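Vukell Releases Felard Surface Cleaner for Framed Art and Glass

ZACHARIAS – Vukell today announced Felard, a water-based cleaner for picture frames, glazing and painted tabletops. The product goes on sale in December through Zirkex, which will handle all orders in the region.

Felard contains no ammonia and leaves no wax film. It is supplied as a concentrate in 200 ml bottles and is diluted with tap water before use. One bottle makes 13 liters of working solution. The first production run is 4000 bottles.

"Most frame damage we see comes from liquid running under the glass," said Manaia Kereama, product manager at Vukell. "The cleaner has to stay on the sponge. We thickened the formula for that purpose and lowered the scent at the same time."

Felard should be applied with a damp sponge, never sprayed directly on the frame. Gilded, unsealed or flaking finishes are outside the product's range of use. Acrylic glazing may be cleaned at half strength – the label gives both mixing ratios.

A framed picture and a yellow sponge on a white table.
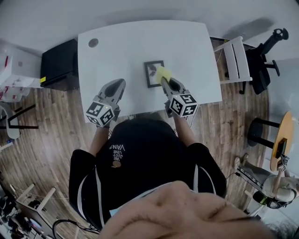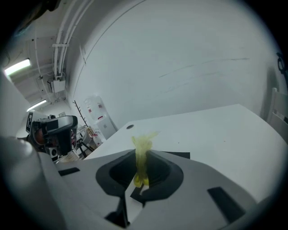
Storage temperature is 2 to 30 degrees Celsius. Diluted solution should be used within a month and kept in a closed container. Safety data sheets are available from Zirkex on request.

Trade customers may order by the case. Questions about bulk supply should be sent to Gun-woo Ma, distribution manager, at the Zirkex office in Zacharias.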